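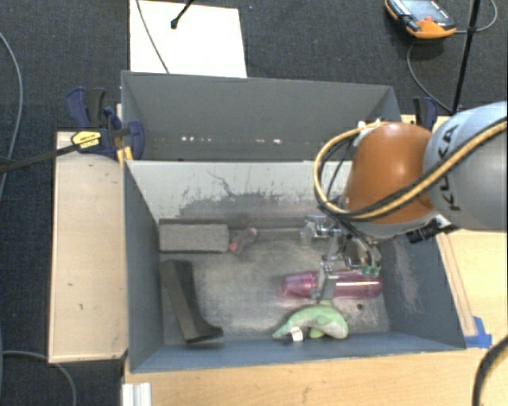 One of the grey bins from the back shelf, with five things in it. The green dolphin still has its tag.

Search this newsletter
Type a word and press Enter

The Bin Shelf: What Goes In, What Comes Out

By Brenda Bramwell

In the last letter I promised to write about the bins, and some of you have reminded me of it, so now I must do it.

For those who are new in our swap room in Markden, I will explain shortly. The goods which have a clear place, like books, plates and winter coats, go to their own shelves. Everything else goes into the deep grey bins. I call them "the odd bins", and the name has stayed, although my sister in Flotitz tells me that it sounds like a wine shop.

The idea of an odd bin is simple. It takes small things which do not belong together. In the bin at the top of this letter you find a grey block with a rough surface, a dark thing in the shape of a boot, a pink bottle that lets the light through, a plush dolphin, and one small soft thing, greyish brown with a reddish tip, which I can't name. If you know what it is, please write to me. I have looked at it many times and each time I have a different opinion.

I like such a bin very much. When I was a child we had a drawer like this in the kitchen, and my grandmother would let me take out everything and put it back in a better order. There was never a better order, but it kept me quiet for a whole afternoon.

Now to the practical part, because April is the month when people clean their homes and bring us the most.

Please put only a few things in one bin. Five is good. If the bottom is covered completely, the visitors dig with both hands and the small pieces go under the big ones, and in the evening I find them there still. You should be able to see the floor of the bin between the things. Long things can lie flat along a wall, and bottles should lie on the side, with the cap closed well. Please bring bottles only when they are empty. Last spring somebody brought us a shampoo which was almost full, and I washed two bins and one teddy bear until nine o'clock.

Soft toys are welcome, also when they are a little tired. Leave the fabric tag on, please. Parents turn the toy around and read how to wash it, and with the tag they decide faster. The dolphin I hope will go to a child who likes green. It is light on the back and more pale under the belly, with a small fin, and I must say that its curved shape is very pleasing, as if it is jumping over something.

Stones, blocks and other heavy things you may also bring, but lay them down softly. Our bins are not new. The walls have many scratches and dark marks, and the floors are worn pale in the middle. I have tried soap, baking soda and a special sponge which my neighbor recommended, and the marks are exactly the same as before. They are strong bins, so I have decided to leave them how they are. The money is better used for the lamp in the hallway.

We have ordered 4 more bins from Kirham in the same size, so that they can stand one behind the other on the back shelf. I asked also for lids. The lids cost extra and I said no, and I am still thinking if this was right. A lid keeps out the dust, but an odd bin with a lid is a bin where people do not look.

One more request. If you take a thing out to look at it and you don't want it, put it back in the same bin. I know it sounds strict. The families from Blackburn Street come often with small children, and the children remember very well in which bin they saw something. A boy looked for one wheel during two visits, and it was lying with the kitchen things.

Over 200 things went through the odd bins this winter, and I wrote them all down in the green notebook. It lies beside the door and anybody may read it. My handwriting is not so beautiful, so ask me if a word is not clear.

In the next letter I will write about the coat rack and the question of the hangers.

Shares: 2
Comments: 4

lindy_m
The soft brown thing could be a pet toy? We had something similar and the dog carried it everywhere.

Oswin P.
Please no lids! I only look in the bins because they are open.

marta.in.markden
My daughter has already asked about the dolphin. We will come by in the morning and bring two puzzles.

Brenda Bramwell
Thank you Marta, puzzles go on the book shelf, lower part. Lindy, this I did not think of. I will write it in the notebook with a question mark.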